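Gripper trials at the Risley workshop – gallery

Page last changed 8th January

We spent most of the winter comparing three ways of picking up ordinary packaged goods with the same arm. This page collects notes and a picture from the bench. The full results table is on the downloads page, and the test sheets can be had by writing to the workshop address.

The three end effectors were the Joltora two-finger parallel gripper, the Skorketti suction head with a single large cup, and the Gautam jointed hand. All three were run from one controller, with the same camera position at the wrist and the same speed limits. We changed the mounting plate between them and nothing else.

Each device was given 14 items, mostly things from a supermarket shelf: bottles, cartons, tins, a bag of rice, some foil packets and a soft toy. Every item was tried in three positions. A pick counted if the item was lifted clear and held for the full hold time without being touched by anyone. Across all the runs we logged 368 attempts, including the ones we had to repeat after the controller fault described further down.

Joltora, first day

The parallel gripper went on first, as it was the one we already knew. Tins and cartons gave it no trouble. The flat pads do less well on anything with a curved side and a smooth finish, and we ended up wrapping them in a thin rubber sheet for the second half of the runs. Both sets of figures are in the table, marked P1 and P2.

Joltora, opening width

The widest item on the list needed nearly the whole stroke. There are a few millimetres to spare on each side, so the approach has to be well centred. We had to teach this one by hand each time the item was moved.

Skorketti, cup change

The suction head came with a hard cup fitted and a soft one in the bag. The soft cup sealed better on cartons with a fold across the top, but it wore quickly and we changed it after 100 lifts. The pump is louder than we expected and was moved to the far side of the partition.

Skorketti, rice bag

A loose bag is a poor match for a single cup. The film pulls up into the cup and the contents slide away from it. We got some lifts by going in at the middle of the printed side, and very few from anywhere else.

Gautam, bottles

The jointed hand took the longest to set up and was the one most visitors asked about. Bottles were its main test, because the fingers can close round a body that flat pads only touch along a line. Shiny plastic and clear caps are also hard on the wrist camera, so we used this set to check the picture as well as the grip.

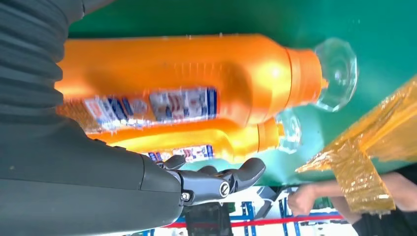
Gautam hand with its fingers partly open, reaching towards the smaller of two orange bottles. Wrist camera view.

For the bottle runs we used three preset hand shapes: wide, medium and pinch. Medium was the best starting point for most bodies. Pinch was kept for necks and caps, and it is the one where small errors in position showed up most. The presets are stored as plain text files and can be edited between runs.

Gautam, finger force

The force setting runs from 0 to 100 in the supplied software. We settled on 40 for plastic bottles. Higher settings dented the thinner ones and lower settings let the full ones turn in the hand during the lift. The number is only a setting on a scale, so please don't read it as newtons.

Gautam, foil packets

Foil was mixed. The hand could usually get hold of a packet, but the packet rarely sat the same way twice, and placing it again was hit and miss. The suction head did better where there was a smooth panel to aim for.

Wrist camera settings

Automatic exposure was left on for the first two devices. With the hand we changed to a fixed exposure, as bright reflections were making the picture darken just as the fingers came in. Fixed exposure costs some detail in the shadows under the hand. We also tried a polarising filter for one afternoon – it helped with gloss on labels but made the rest of the picture too dim under our lights.

Controller fault

The controller dropped its connection several times during the suction runs. The cause was a worn network lead where it passes the second joint. It has been replaced and the lead now runs in a clip along the outside of the arm. The affected runs were repeated from the start and the earlier ones left out of the success rates.

Changing over

Swapping one device for another took around 40 minutes, most of it spent on cable routing and checking the tool offset. The Joltora unit is the quickest, with four bolts and one plug. The Gautam hand has a separate power lead and needs its own zeroing routine each time it is switched on.

What comes next

The arm is booked for other work until May. After that we plan to repeat the bottle and foil sets with a second camera fixed to the bench, and to try the Skorketti head with two small cups in place of the large one. New pictures will be added to this page under the same headings.

Related pages: Results table – Item list – Mounting plate drawings – Hand preset files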